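How I Clean My Oven Racks (and the Lip Everybody Skips)

My oven came with the apartment on Brullwood, and I ignored the inside of it for a lot longer than I'm going to admit on here. Then I tried a frozen pizza one night in September, the kitchen filled with smoke, and that was that. I've done it four times since then and it's gotten pretty quick!

You'll need dish soap, baking soda, an old toothbrush, two rags and a bathtub. I use an old towel under the racks so they don't scratch the tub - my friend Csenge Farkas skipped the towel and she's still mad about it.

Make sure the oven is off and completely cool, then ease the door down a little and have a look before you go pulling on anything. I like to check how the rack is sitting first. Mine sticks if I yank it at an angle, and then I'm standing there wrestling with it.
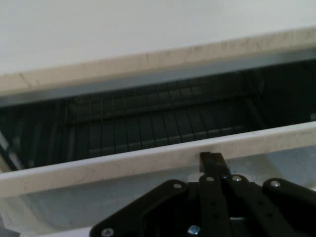

Door partway down, wire rack still in.

Once you've had your look, open the door all the way and slide the rack toward you. Most of them stop partway, so lift the front edge and keep pulling. Put it in the tub, cover it with hot water, add a good squirt of soap and leave it for a few hours (I usually go do laundry).

Meanwhile, mix half a cup of baking soda with enough water to make a paste and spread it over the greasy spots inside. Keep it off the heating elements. Give it 10 minutes on light grime, or overnight if yours looks like mine did.

Now the door. Wipe along the top edge and the lip of the opening with a soapy rag, and get the toothbrush into the corners. Crumbs love it in there. If your trim is speckled it hides dirt really well, so go by feel. For the glass I use the same paste, very thin, and a soft rag.

Scrub the rack, rinse, dry it well and slide it back in. Wipe the paste out with a wet rag, and then wipe again, the white film takes a couple of passes.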